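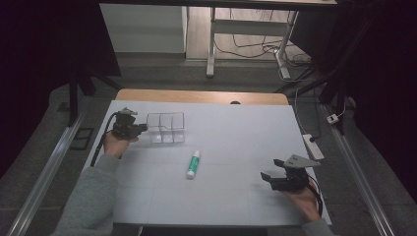
Sunday, late. The new version of Plirkara went onto the bench machine this morning and the release note says the pose tracking is "solved for small objects." I have been doing this long enough to get itchy at the word solved. So I spent the day trying to find the edges of it, mostly by myself, with the heating off in half the building. My complaint is with the object estimate, the part that tells Kingi where a thing is before Kingi plans a reach. A glue stick standing upright next to a clear plastic organizer box, a black gripper in each hand: I can't think of a kinder layout for it, one solid thing with a green label and one see-through thing, and the software still drew the box with one corner missing. The glue stick it had dead on. The box it treated as a rumor.

Manon Turcotte read my note over lunch and wrote back that everybody's depth goes bad on clear plastic and I shouldn't hold it against the tracker. Fine. But the release note doesn't say "except clear plastic." It says small objects, and the overlay paints the box in the same confident green as everything else. I'd be happier with a tracker that shrugged. There is a confidence number in the message, I found it in the log, and the overlay throws it away. Carol Cheetham wrote the overlay, and I asked her about this back in December, and she said people found the colors distracting.

Went through the session logs after that. 758 episodes in the set they used for tuning, and I only opened a few, so I shouldn't go throwing percentages about. What I did see was timestamps. The left gripper's width reading lags its own pose by 40 milliseconds and the right one doesn't lag at all, or not by anything I can measure. If you train on that you teach the left hand to close late. It will look like a timid policy, and someone will turn up the gain to fix the timidity, and then we will have a fast hand that closes late. I wrote this on the whiteboard in the hall so I wouldn't have to say it at the meeting.

Mervyn Greenwood thinks the lag is in the driver. Shirley thinks it is in the recorder, where the messages get bundled up before they go to disk. I think they both want it to be in the half they didn't write. I put a counter on each side of the driver and the gap was there going in, so that's one theory down, unless my counter is wrong, and I did write it before coffee.

Tea. Read the mail from Dindton. They want a yes from us by the end of the week on whether Kingi can plan straight off Plirkara's output with no hand-marked shapes in between. Denise Sowerby has already told them it looks good. It does look good! The demo clip looks wonderful, and I have watched it more than is healthy, and in the whole of it there isn't one transparent object.

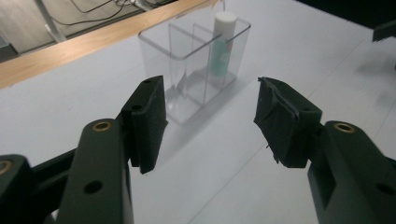
Can the planner make up for a bad object estimate by replanning more often?

Only when the error changes from one estimate to the next. If the tracker is wrong in the same direction every time, Kingi replans to the same wrong place, faster, and uses more of the processor to do it.

I put that in the reply to Dindton more or less word for word, then took out the bit about the processor because it sounded cross. Then put it back.

To be fair to Kingi, and I don't enjoy being fair to it after the business with the joint limits, the planner did nothing silly today. I fed it hand-marked shapes in the afternoon and it gave sensible approaches on all 9 of my test poses. With Plirkara's shapes it gave sensible approaches on 2 of them, and on the rest it planned a nice smooth path through where the wall of the box should be. All in simulation. I wasn't going to find out on hardware. Zermont sell the two packages as a pair and the brochure has an arrow going from one to the other, and I would like to know what they think the arrow does.

Also the replay tool still crashes if you scrub backward past the first grasp. I reported it, it was closed as "cannot reproduce," I reproduced it, it was closed again. I've stopped scrubbing backward. This is how bugs get to be furniture.

Things for the morning. Get the confidence number onto the overlay, even as ugly gray text, and let Carol be annoyed with me. Rerun the lag check with the two grippers swapped between ports, which I should have done first and didn't think of until I had my coat on. Ask Manon whether she still has the script that fits a box from its top rim, because a rim you can sometimes see when the walls are hopeless. Don't let Denise answer any more mail from Dindton until I've had a look at it.

I may be wrong about all this. The last time I was this sure, it was a loose setting in my own config and Shirley was very decent about it. But that time I didn't have a log, and now I have a folder full of them. Bus was late. Soup, bed, forgot to ring Mum.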